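About Jaltden Lamp Repair and Workshop School

Home | Services | Courses | About us | Contact

Jaltden repairs, rewires and tests portable electric lamps. The work covers table lamps, desk lamps, floor lamps and clip-on reading lamps for domestic and light commercial use. We also teach the same work in evening and weekend courses. We do not install ceiling fixtures, and we do not work on building wiring.

What we do

Most lamps come to us for one of four faults: a worn socket, a damaged cord, a loose switch or a joint that no longer holds its position. These are repairable in nearly all cases with standard parts. A table lamp with a fabric shade is normally taken down to the base, the cord is withdrawn, the socket is replaced, and the lamp is rewired with new cord of the correct rating. The shade is cleaned separately with a dry sponge and a soft brush. Water is not used on glued fabric.

Adjustable desk lamps take longer. The cord often passes through one or more joints and wears at the point where the arm bends. We check the full length of the cord by hand and then with a continuity tester while the arm is moved through its range. If the reading drops out at any position, the cord is replaced. Friction joints are cleaned, fitted with new washers and set so that the head stays where it is put. Spring-balanced arms are adjusted only after the final bulb and shade have been fitted, as the weight of both affects the balance.

Brass bases are cleaned to the level the customer asks for. The default is a wash with mild soap and a dry cloth, which leaves existing patina in place. Polishing is done on written request only. Lacquered brass is not polished at all.

How the workshop is organized

The workshop occupies the upper level of the Stougaard building and is divided into an intake counter, a repair area, a test area and a finishing table. Each lamp is logged at the counter and given a job number. The number stays with the lamp, the shade, the bulb and any loose parts until collection. Shades are removed at intake and stored upright on pegs, except where the shade is needed for a balance or clearance check.

Finished lamps are placed on a wooden table for a last look before they are wrapped. At this stage we check that the lamp stands level, that the shade sits straight on its fitting and that the cord leaves the base without a kink. Cords are then coiled loosely and secured. A cord wound tightly around a base will take a set and can crack at the strain relief, particularly in cold storage.

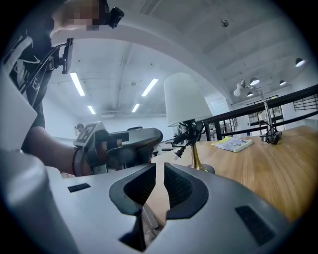

Table lamp with white conical shade and silver adjustable desk lamp on the wooden table.

The finishing table is kept separate from the repair area for practical reasons. Metal filings and flux residue mark pale fabric, and neither comes out easily. Tools that have been used for soldering do not cross to this side. Hands are washed before a shade is touched.

Testing

Every lamp that leaves Jaltden is tested for earth continuity where an earth is fitted, insulation resistance, polarity and function. The function test runs with a bulb of the maximum rated wattage, and the temperature of the socket and shade fitting is recorded at the start and the end. Results are written on the job sheet, and the customer receives a copy. Lamps that fail are returned to the repair area and go through the full test again, including the parts they passed the first time.

We fit a rating label to any lamp that arrives without one. Where the original rating cannot be established, we assign a conservative figure based on the socket, the cord and the clearance between bulb and shade.

Courses

Our basic course, Lamp Wiring 1, consists of 5 evening sessions. It covers tools, cord types, plug and socket replacement, switch replacement and testing. Participants bring one lamp of their own, subject to approval at intake. Lamps with transformers, touch dimmers or glass bodies are not accepted for the basic course.

Lamp Wiring 2 deals with adjustable arms, multiple sockets and inline switches. Completion of the first course or equivalent experience is required. Shade Making is a separate course and includes conical, drum and panel shades on wire frames. Class size for all courses is limited to 12.

Courses do not run in December, when the workshop is used for repair work only.

History

Jaltden was started by Beathag Yule as a one-bench repair service inside the Grokeck hardware store. The first work was almost entirely plug and cord replacement. Shade work was added when Birutė Kazlauskienė joined the business, bringing her own frames, patterns and sewing equipment. Her patterns are still the basis for our standard shade sizes.

The move to the Stougaard building gave us room for a fixed test area and for teaching. In our last full year we completed 232 repairs. The parts store now holds 300 stock lines, of which sockets and switches make up the largest share. We continue to stock several older thread sizes that general suppliers have dropped. Gumell supplies our fabric-covered cord, and we keep it in black, brown, gold and off-white.

Staff

Beathag Yule: director, intake and estimates
Emmanuel Langat: electrical repair and testing, instructor for Lamp Wiring 1 and 2
Birutė Kazlauskienė: shades and fabric, instructor for Shade Making
Vija Ozoliņš: metalwork, joints and finishing
Ximena Cuautle: parts store, course registration and customer accounts

Bringing in a lamp

Lamps can be left at the counter during opening hours without an appointment. Please bring the shade and the bulb you normally use, even if the fault appears to be in the base. Remove the bulb for transport and wrap it separately. Do not cut off a damaged plug or cord. The condition of the old wiring is useful in finding the fault.

A written estimate is prepared before any work begins. If the estimate is declined, the lamp is returned as it was received, with a note of any fault that makes it unsafe to plug in. Repaired lamps are held at no charge until the collection date printed on the job sheet. Storage after that date can be arranged with Ximena Cuautle.

Replaced parts are returned on request. Tell the counter at intake if you want them.

Page last revised 24 August 2026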